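Recreational Fishing for Beginners, Week 3 handout
Reading a river before you wet a line
Kundthorpe Community College, evening program
Notes by Concetta Orlandini

Welcome back, everyone, and thank you for the lovely questions after the knots session. I've typed these notes up a bit more fully than usual, as a few of you told me you like to read them over with a cuppa before heading out (so do I, with other people's notes).
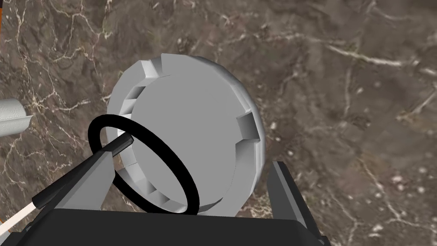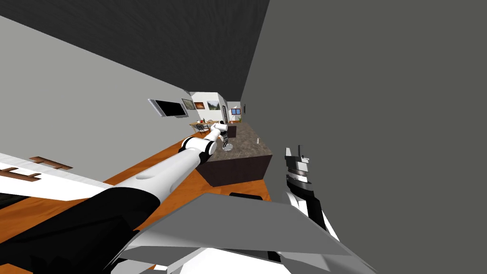
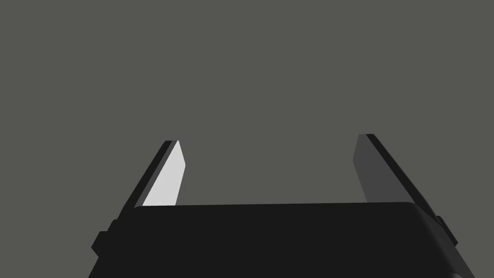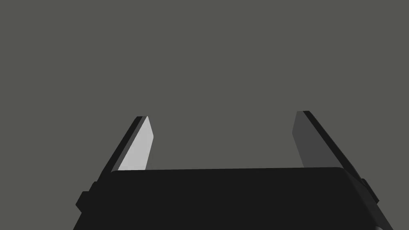
Most new anglers walk up to the bank, pick the spot with the nicest grass and start casting. I did it for years! This week I'd like you to leave the rod in the car for the first little while and just look at the water. Fish in a river want food to come to them without having to swim hard for it, and nearly everything below follows from that.

Seams
A seam is the line where fast water runs alongside slow water. You'll often spot it as a strip of foam or drifting leaves. A trout will sit on the slow side and dart out when something tasty goes by, so cast upstream of where you think it's holding and let the bait or fly come down naturally. If your line drags across the current the bait will skate, and a wary fish will usually let it go.

Pools, runs and riffles
Riffles are the shallow, broken, bubbly bits. They look too thin to hold anything, but on a warm evening they can be wonderful. Runs are deeper and steadier, and they're where I'd send a beginner first. Pools are deep and slow — lovely to look at, harder to fish well. Try the head of the pool, where the water tumbles in, before you bother with the middle.

Snags and undercut banks
On the Pitier, below Naylor bridge, there's a long undercut on the far side with willow roots hanging into it. I've lost more tackle there than I care to tell my husband, and I keep going back. Fish close to cover, but step up your leader a little and don't be precious about your favourite lure.

Colour and level
After rain the river comes up the colour of milky tea. Go bigger and darker with your lure, fish slower, and stay near the edges. If it's rising quickly, please go home. Waders fill faster than you'd believe, and the river will be there next week.

Your own approach
Keep low, keep your shadow off the water and walk softly. I like to start 3 or 4 metres back from the bank and fish the near edge first, which feels silly until the day you catch one practically at your boots.

For next time
Visit any stretch of moving water near you and sketch it on one page. Mark a seam, a run and two places you'd cast from. It needn't be a work of art — mine never are. Bring your licence as well so we can go over the bag and size limits together.

The field day at Dritach Reserve is in July. Please pack a hat, polarised sunnies and a spare pair of socks, and let me know if you need to borrow a rod.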